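Teaching by hand, weeks two through who knows

Posted 2024-05-04

I said in the last post that I would write up how the kitchen table work is going, so I'm doing that before I forget the details.

The short version is that I have stopped guiding the arm by hand for most tasks and switched to driving it with the remote controller. When I started in September I did everything by hand. You put the arm in its loose mode, take hold of it near the wrist, and walk it through the motion while the joints record. It's a good way to learn what the arm can reach. I still use it for slow things like pushing a door shut. For picking up small items it was a problem, mostly my own body. My forearm was in the overhead view half the time, and the recordings had my hand in them where the robot would later have nothing to look at.

With the controller I sit off to the side and the arm moves on its own. The first day was bad. I kept turning the wrist the wrong way and closing the gripper early. After 16 practice runs that I threw out, I started keeping them.

The job I call Dorkus (all my task sets get silly names, it helps me find the folders) is clearing and sorting play food. The instruction is something like "put the fruit in the cup" or "move the strawberry to the plate," and I drive it from start to finish, then put things back in different spots and do it again. The set before that one was Hunen and it was only plates. I would not recommend starting with plates. The rims are thin and the fingers slide off.

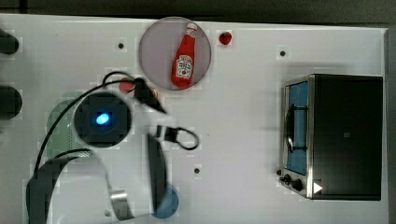
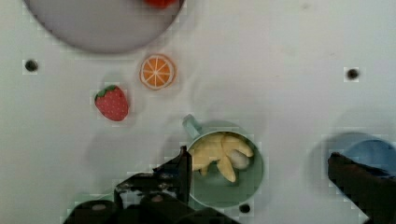
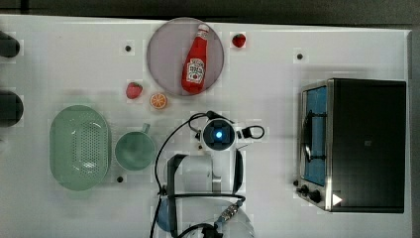
Play food session for the Dorkus set. The middle picture is from the wrist camera.

The wrist view is the one I look at most while driving. It took me a while to trust it. From overhead you can tell which item the arm is going for, but you can't judge the last bit of distance, and the arm covers a lot of the table. From the wrist you get both fingers and whatever is between them. I drive the long moves using the overhead view and then switch my eyes to the wrist view for the grab.

Some notes on what I changed along the way, mainly for my own use:

I set a pace and stick to it. My early runs had long pauses where I was thinking, and the trained policy learned to pause too. It would stop over the table and sit there. Now if I get stuck I end the run and delete it.

I move everything between runs, including the things that aren't part of the task. When the ketchup bottle stayed put for a whole evening, the policy seemed to use it as a landmark, and it got worse as soon as I moved the bottle.

I keep the runs where I miss a grab and then fix it, as long as the fix is clean. I used to toss those. The person who runs the Padilla blog argued for keeping them and I think that was right.

I label right away. I left 19 runs unlabeled over a weekend and had to watch every one of them again.

The goal for this set is 100 good runs. I'm not there yet. A decent evening is a couple of hours, and after that my driving gets sloppy - I start cutting corners on the approach and bumping cups. The training script is the same one I used in the Zaston write-up, with 2 small changes to how it reads the gripper opening. I'll post those separately when I've cleaned up the code.

Next I want to try the toaster oven door with the controller. By hand it was easy enough. I expect the remote version to take a lot of tries, so the next post may be a while.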